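A Year of Fixing Things First

June 27, 2024

I said in March that I would write up the year of fixing things once it was finished, and then I didn't, so this is late. The rule was simple. For twelve months, if something in the house broke, I had to try to repair it or get it repaired before I was allowed to replace it. Food, medicine and the kids' shoes were exempt. Everything else counted.

I kept a notebook for it. Repairs and parts came to $521 for the year. The year before, by my best reading of the bank statements, we spent $866 on replacing things, and that doesn't include the couch.

The first thing to go was the kettle, a Jalora, four days in. It stopped clicking off. I took the base apart on the kitchen counter with the wrong screwdriver and found that one of the screws had a triangular head, and I had nothing that fit it. The bit I needed was on the back wall at Moges, the hardware store in Weranine, between the cabinet hinges and the cup hooks. The kettle is still going. I have since used the bit on a hair dryer, a toy till and the neighbour's coffee grinder.

After that there was a quiet stretch and then everything went at once. The dryer belt, the chesterfield zipper, two lamps and the latch on the storm door. I hadn't expected how much of the work would be finding out what a part was called. The thing that had snapped on the dryer was an idler pulley. It took me two evenings to learn those words and twenty minutes to put the new one in.

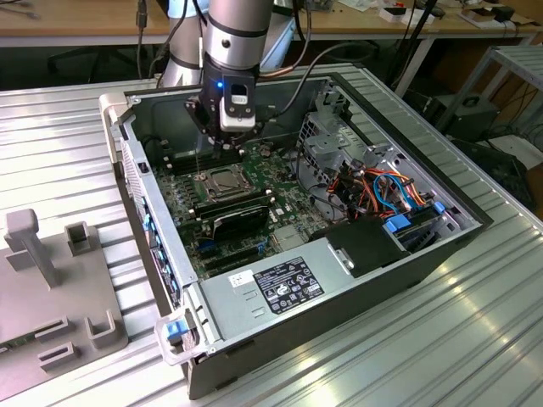 Parts are the other half of it. Some companies will sell you a single knob for three dollars and mail it in a padded envelope. Others want you to buy the whole door. I phoned one place about a gasket and was told the gasket came with a new fridge. I bought a length of generic seal and cut it with kitchen scissors, and it has held since last fall, though the corner looks rough.

Clothes were easier than I thought they would be. My mother mended everything and I never paid attention, so I had to learn darning from a library book with brown photographs. My first sock had a lump in the heel the size of a loonie. By the time winter was over I could do one flat enough to wear in boots. I patched the elbows of my work sweater in a green that doesn't match, and I've stopped noticing it.

The people at work had opinions. Abrehet Wubshet thinks I should have charged my own hours to the total, and she is right that the number looks different if you do. I didn't track the hours. Some of the jobs I would have paid to get out of, the eavestrough especially. Others I would have done for nothing on a rainy afternoon.
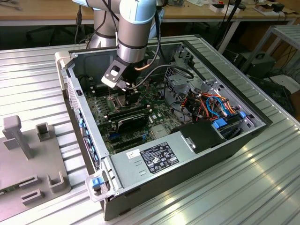
Robel Tesfamariam commented on an earlier post that the rule has a hole in it: a person could fix a twenty-year-old freezer forever and hand all the savings to the hydro company. He had put a meter on his before he decided, and it went to the depot the same month.

I think that's fair. I borrowed a plug-in meter from the library and ran it on our chest freezer for a week. Ours was fine. The dehumidifier was not, and that was one of the three things I gave up on. The other two were a clock radio and an umbrella.

I should say something about the bicycle, because I complained about it all last summer. The rear wheel had a wobble, and I had decided that wheels were a thing I could learn. I turned spokes for most of a long weekend and made it much worse. Liya Nigatu at the bike co-op put it on the stand and had it straight before I'd finished my coffee. She charged me $20 and showed me that I had been turning half of them the wrong way. I count that as a repair. Paying someone was always allowed.

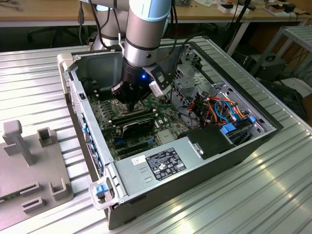
The kids took to it unevenly. My son will glue anything. My daughter wanted to know if the rule applied to Christmas lights, and it did, so we sat on the floor of the hall with a tester and went down the string bulb by bulb. Two were dead. We had the spares in the box they came in, taped under the flap, where they had been for years.

What I liked best, looking back through the notebook, was anything that opened easily. I got strict about that by the end, and when the toaster finally needed replacing this spring I turned over every one in the store to look at the screws on the bottom. 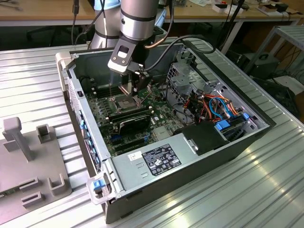

I don't have one tidy measure of how fixable a thing is, but I've started sorting the house by how you get in. The toothbrush is sealed and the tablet is glued. The vacuum has clips that you can open once. An ordinary desktop computer tower is at the good end: lay it on its side, take the panel off, and there's the green board facing you with the memory slots in a row beside the socket. I wish dishwashers were built that way. Ours has to come right out from under the counter before you can see anything, and the hose only just reaches.

I'm keeping the rule, more or less, with Robel's exception written into the front of the notebook. Next is the bathroom fan, which has been rattling since the long weekend. I've got the cover off and the model number written on my hand.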